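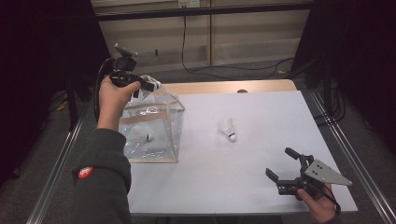
3. Comparing the two grippers

Our task was badminton shuttlecocks into a clear tote bag, which sounded easy in the proposal we wrote in February. We ran 106 trials, split between the Trosley fingers and the Drerketti ones. The Trosley pair dropped 17. The Drerketti pair dropped 2, and took so long about it that we had time to discuss lunch.

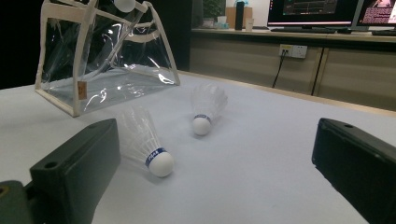
Grabbing by the cork worked best with both. Grabbing by the skirt worked until the bag's rim got involved. The clear plastic also upset our depth readings, so we logged at 300 frames per trial and sorted out the mess by eye.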